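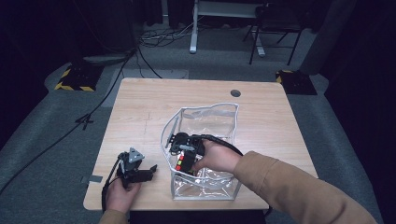
Household Flood Readiness in Dendesden and Flollport: Interim Progress Report

Grants > Current Awards > Household Flood Readiness > Interim Report

Submitted to: Akbulut Fund, Community Resilience Awards
Submitted by: Leonie Partington, Program Manager, Dendesden District Office of Household Services
Date: September 13, 2021

1. Purpose of this report

The Office is required under the award agreement to report on progress at the midpoint of the grant period. This report covers home visits, the household packing guide, the document copying service, the supply contract with Grurkico, and spending to date. It also requests one change to the work plan, set out in Section 7.

The award supports households in the low-lying parts of Dendesden and Flollport in preparing for a flood that gives them little warning. It does not pay for structural work on homes, and nothing in this report should be read as covering drainage, retaining walls or sump pumps. Those remain the responsibility of the district engineer and are reported separately.

2. Home visits

The target for the full grant period was 500 households. At the end of the reporting period, staff had completed visits to 694. Most of the difference is explained by the apartment buildings on the Flollport side, where several households could be seen in a single trip. The original estimate assumed detached houses with travel between each one.

A visit lasts as long as the household wishes. Staff ask who lives in the home, whether anyone would need help leaving it, what is kept on the lowest floor, and where the main electrical shutoff is located. Residents are then offered a written plan of one page. The plan names a meeting place and an out-of-area contact, and it lists the items the household has decided to take. Residents keep the only signed copy. The Office holds a record of the address and the date of the visit but does not keep the plan itself, in line with the privacy terms agreed with the Fund.

The shutoff question has proved the most useful part of the visit. Many tenants did not know where the shutoff was, and in some older Flollport buildings it is behind a locked door to which tenants have no key. The Office has written to the owners of those buildings. Replies have been slow. Two owners have agreed to give tenants access, and the remainder will be contacted again before winter.

Coverage is uneven. The streets nearest the old rail yard in Dendesden have been reached only in part. Residents there work irregular shifts and daytime visits were often missed. Evening visits began in June and have improved matters, although they cost more in staff time.

3. Household packing guide

The guide was drafted in the first quarter of the grant and revised after comments from residents. The first draft was too long. It tried to cover every kind of household and asked people to gather items that many did not own. The current version is a folded sheet with a short main list and separate panels for infants, pets, medical equipment and older adults living alone.

The guide makes the following recommendations:

- Keep papers, medicine and a change of clothes together in one place above the ground floor.
- Use a bag or bin that can be carried by one person down a flight of stairs.
- Choose clear containers where possible, so that contents can be checked without unpacking.
- Write the household name and a telephone number on the outside.
- Check medicine dates and battery charge twice a year, when the clocks change.
- Store bedding in closed bags on an upper shelf if the household has room.

Residents raised one matter that the Office had not considered. Several of them care for a relative in another home and wanted to know whether to prepare one bag or two. The revised guide now advises a second, smaller bag at the relative's address, holding medicine and copies of papers only.

Translation into three additional languages is complete. A large-print edition was delayed by a layout error in the medical equipment panel and has been sent back for correction. It is expected before the end of the year.

4. Document copying service

The loss of identity papers, leases and insurance policies was the most common long-term difficulty reported after the last serious flood in the district. Under this award, the Office opened a free copying service at the Dendesden branch library and at the Flollport service counter. Residents bring original papers and leave with paper copies in a sealed sleeve, together with a digital copy if they want one.

Use of the service at Dendesden has been steady. Use at Flollport has been lower than planned. Staff believe the counter hours are the main cause, as the counter closes at 4 p.m. and cannot be reached by most people after work. The Office has asked the district for a later closing time on one day each week. A decision has not been made.

A smaller number of residents were unwilling to hand original papers across a counter. This is understandable, and the copier at the library has been moved so that residents can stand beside it and place the pages themselves. The same arrangement is not possible at Flollport without moving the counter gate.

5. Supplies

Grurkico was selected to supply storage bags, document sleeves, flashlights and hand-crank radios. The bags and sleeves arrived on schedule. The radios did not. The supplier first reported a shipping delay and later offered a different model at the same price. The Office declined the substitute, which had no weather band, and has agreed to wait for the original.

Flashlights were delivered in full. One carton was returned with damaged switches and was replaced at no charge.

Supplies are offered only after a visit. This rule was questioned by some residents, who would have preferred to collect a kit at the library. The Office has kept the rule for the present. In the earlier pilot, kits handed out without a visit were often left unopened, and the Fund's own guidance favors distribution in the home.

6. Spending

Spending is below budget overall. Staff time is slightly over its line, owing to the evening visits. Printing is under its line and will remain so until the large-print edition goes to press. The supplies line shows a large unspent balance, nearly all of it held for the radios.

Travel costs were lower than expected for the reason given in Section 2. The Office does not propose to move the travel savings to another line at this time. Visits near the rail yard will require repeat trips, and the savings may be needed there.

A full statement has been sent to the Fund under separate cover. The statement follows the Fund's revised format, which separates wages from payroll taxes. Earlier statements combined the two, and figures from the first quarter have been restated so that they can be compared.

7. Request for a change to the work plan

The Office asks the Fund to approve the transfer of 10 percent of the printing line to staff time. The transfer would pay for evening visits through the end of the grant period. The total award would not change. If approval is given, the remaining rail yard streets can be completed before spring, when river levels are normally highest.

8. Work planned for the next period

The Office will complete first visits near the rail yard and begin return visits to households that asked for one. Return visits will be short. Their purpose is to learn whether the written plan is still correct and whether medicine and batteries have been checked. Findings will be included in the final report.

Other work includes distribution of the radios once received, printing of the large-print guide, further letters to building owners in Flollport, and a joint exercise with the district shelter team. The exercise was postponed from early summer while the shelter's loading area was repaved, and a new date is being arranged.

Questions about this report, including requests for the restated first quarter figures, should be addressed to Leonie Partington at the Dendesden office.

Contact the Office | Copyright 2021 Dendesden District Office of Household Services | Back to top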